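Research > People > Interviews

Reaching, gripping, letting go: a talk with Heino Butkienė

2018-04-08

Butkienė talks fast and eats while she does it. Her group at Bromham has spent the winter on one narrow problem – how a full-size humanoid should judge the end of a table when the table isn't a plain rectangle.

"Everybody trains on rectangles," she says. "Then you give it a desk with a curve in the edge and the hand goes in too early. Or too low."

The method is called Pandberg, after the first desk they used. Short version: a person shows the reach, the robot stores it relative to the nearest corner, not the room. Then it practices. The set so far holds 439 reaches, 14 thrown out for bad timestamps.

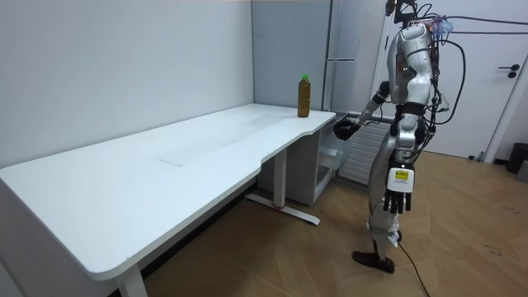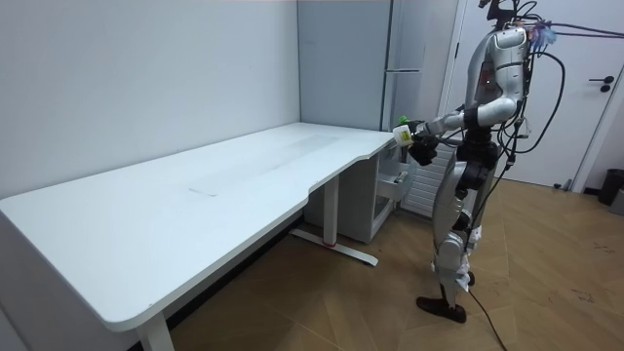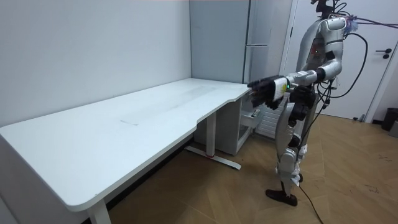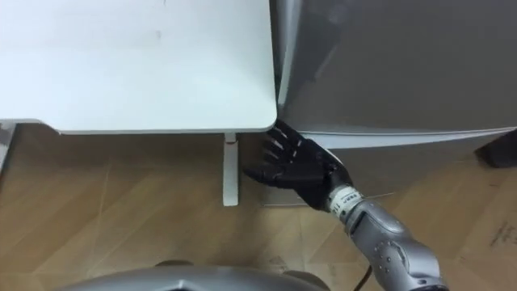 The humanoid at the white desk. Second picture: bottle in hand. Last one is the view down along the arm.

Why bottles? Cheap, she says. Tall enough to knock over, so a bad approach costs you something. "With a sponge you'd never know you were wrong."

And the result? Corner-relative reaches needed 11 demonstrations before the error leveled off. The older room-based version, which they call Fahmy, wanted a lot more and still drifted when the desk was moved. She wont give a single success number yet. "Ask me in September."

The letting go is the hard part. Fingers open fine, but the thumb tends to drag on the cap, and the fix so far is a slower release – ugly, costs time. A student wants to learn the release seperately. Butkienė isn't sold.

Next is Deler, same method with both arms. Target is 1,000 reaches, on three desks. "Maybe four, if somebody finds me one with a really awful edge."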